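Print this page | E-mail this to a friend

Before you sand: the workroom checklist, with my comments

I promised those of you starting a table or a chest of drawers this spring that I'd type up the list we use at Rilari before any furniture gets touched. It has grown over the years, as lists do, and I've left my comments in because I think they're the useful part (and because I can't help myself).

1. Piece stands level and doesn't rock. CHECK
Give it a good push from each corner. The Drestel sideboard passed, bless it, on the second go with a folded card under one foot.

2. Old finish tested for lead. CHECK
Anything with thick old paint gets a swab first, no exceptions, and if it comes up positive we stop there and ring somebody who does it for a living.

3. Loose screws, hinges and knobs taken off and put away. CHECK
Please label them! I once spent a whole Thursday evening trying to work out which hinge went with which door, and I'd rather you had your tea.

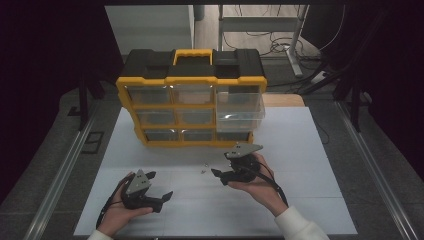

4. Sander lead looked over from plug to tool. NEEDS ATTENTION
There's a nick near the plug on the older sander, so it's unplugged and has a tag on it until it's been seen to. Tape is no good, however neatly you wind it.

5. Dust masks that fit, and goggles. CHECK
Try the mask on and breathe out hard. If your goggles steam up, the top edge wants pinching in.

6. Windows open, 2 at least. CHECK
Yes, even in March. Wear a jumper.

7. Stain and oil tins shut, away from the heater. CHECK
The Mesorura oil is lovely stuff but it does pong, and the lid needs a proper thump all the way round.

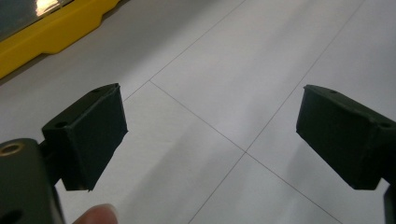
Ánh Văn
Workroom lead, Rilari

8. Oily rags laid flat outside to dry. NEEDS ATTENTION
I'm going to be a bit of a nag over this one. A scrunched-up oily rag can heat up all by itself and catch fire, so never leave them in a heap or drop them in the kitchen bin.

9. Drop cloths flat, edges tucked in. CHECK
The big Tejada cloth still has that fold in the middle that's just waiting for somebody's toe. Pull it tight before you carry anything across.

10. Extinguisher by the door and easy to reach. CHECK
Have a look at the needle while you're there, it should be in the green.

The two marked for attention get looked at again before the next piece comes in.

Print this page | E-mail this to a friend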